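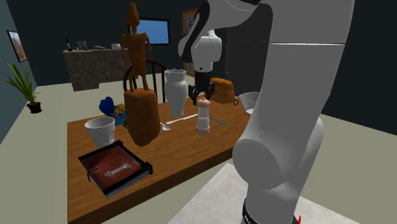
Esszimmer-Szene in der Simulation, Greifer offen über der Pfeffermühle

Start Fragen Tags Neue Frage Anmelden
Lesezeit 4 Min.

Simulierte Demos: wie viel Kram auf dem Tisch, und wie viele Episoden pro Szene?

Hallo zusammen, kurz und hoffentlich verständlich. Ich sammle gerade Demos für eine Greif-Policy, alles in der Sim (Gakus, Szenen kommen aus dem Akar-Paket). Ein Arm, Parallelgreifer, Anweisung in der Art »nimm die Pfeffermühle«. Teleop mit Space Mouse, Aufzeichnung mit 20 Hz.

Stand: 700 Episoden, verteilt auf 2 Szenen. Bild oben ist Szene eins. Training läuft durch, Loss sieht gut aus, Auswertung in derselben Szene auch ok. Sobald ich aber die Objekte umstelle, fährt der Arm gern dorthin, wo die Mühle im Training meistens stand. Auch wenn da jetzt die Vase steht. Löffel und Messer scheinen der Policy komplett egal zu sein, die werden einfach mitgeschoben.

Meine Fragen:
– Soll ich den Tisch erstmal leerräumen und die Störobjekte später dazunehmen? Oder gleich voll lassen?
– Lieber mehr Episoden in den vorhandenen Szenen oder mehr Szenen mit weniger Episoden?
– Fehlversuche löschen oder behalten? Habe bisher alles weggeworfen, was nicht beim ersten Zugreifen geklappt hat.

Startpose vom Arm ist immer gleich, falls das wichtig ist. Objekte würfle ich pro Episode um ein paar Zentimeter, mehr nicht. Rechner schafft 32 Umgebungen parallel, aber beim Teleoperieren hilft mir das ja nix.

Danke schonmal!

6 Kommentare · 14 mal geteilt

3 Antworten

Antwort 1 (akzeptiert)

Die paar Zentimeter sind das Problem, ziemlich sicher. Die Policy muss gar nicht hinschauen, gleiche Startpose plus fast gleiches Ziel, da reicht es, die Bewegung auswendig zu lernen. Hatte ich mit Han genauso, wochenlang am Netz rumgeschraubt, lag an den Daten.

Was ich machen würde, in der Reihenfolge:

Objekte über die ganze erreichbare Tischfläche verteilen, auch die Plätze untereinander tauschen. Mühle mal hinter die Vase, mal vorne neben das Tablett, mal neben das Brot. Drehung auch würfeln. Bei der Mühle siehst du davon wenig, bei Löffel und Messer dafür umso mehr.

Startpose variieren. Muss nicht viel sein, aber Handgelenk und Höhe sollten nicht jedes Mal identisch sein.

Ziel wechseln! Wenn in der Szene immer nur die Mühle gegriffen wird, kann das Modell die Anweisung ignorieren und liegt trotzdem richtig. Nimm den Becher dazu und irgendwas Flaches wie das Besteck. Gleiche Anordnung, andere Anweisung, direkt hintereinander aufnehmen. Solche Paare haben bei mir am meisten gebracht.

Tisch voll lassen. Leer anfangen ist bequem, aber dann lernst du »einziges Ding auf dem Tisch = Ziel« und darfst das später wieder rausbekommen.

Zu den 32 Umgebungen: doch, hilft schon. Nimm von Hand auf und lass die Demos dann mit verschobenen Objekten nachrechnen – Trajektorie relativ zum Objekt speichern, umrechnen, abspielen, nur behalten was der Erfolgstest durchlässt. Dafür sind die parallelen Umgebungen super. Bei mir kamen so aus wenigen Handdemos 900 brauchbare raus, über Nacht. Vorher unbedingt den Erfolgstest prüfen. Meiner hat am Anfang auch umgekippte Objekte als gegriffen gezählt, weil nur die Höhe vom Mittelpunkt abgefragt wurde und der Schwellwert zu niedrig war.

Fehlversuche: die mit Korrektur behalten. Also daneben, wieder hoch, neu ansetzen, klappt. Genau das fehlt deiner Policy sonst. Was komplett schiefgeht, in einen eigenen Ordner, nicht löschen. Braucht man irgendwann fürs Auswerten.

21 Stimmen · 3 Kommentare

Kommentar: Ok das mit dem Auswendiglernen leuchtet ein. Startpose hatte ich garnicht auf dem Schirm. Wie weit hebst du beim Erfolgstest an?

Kommentar: Eine Handbreit über dem Tisch und kurz halten. Plus Abfrage, ob beide Finger Kontakt haben.

Kommentar: Danke, bau ich heute Abend ein.

Antwort 2

Mehr Szenen. Zwei sind zu wenig, egal wie viele Episoden. Bei Akar kann man doch Wandfarbe, Boden, Tischplatte und Licht tauschen, ohne dass man am Aufbau was ändert, das würd ich als erstes einschalten. Kamera auch leicht wackeln lassen.

Und achte drauf, dass der Arm dir nicht das Ziel verdeckt. Bei so einer Perspektive, wo er von rechts reinkommt, hängt schnell das halbe Handgelenk vor den Sachen weiter hinten. Zweite Kamera am Handgelenk dazu, dann ist das meiste erledigt. Arnus exportiert beide Streams synchron, bei Gakus weiß ich es nicht, im Juni ging es jedenfalls noch nicht.

8 Stimmen · 1 Kommentar

Kommentar: Geht inzwischen, Haken im Exportdialog. Ist aber standardmäßig aus.

Antwort 3

Hab das gleiche Problem, hast du es gelöst? Bei mir fährt er immer zum Tassenhenkel, auch wenn ich Brot schreibe.

0 Stimmen

Ähnliche Fragen Kategorien Nach oben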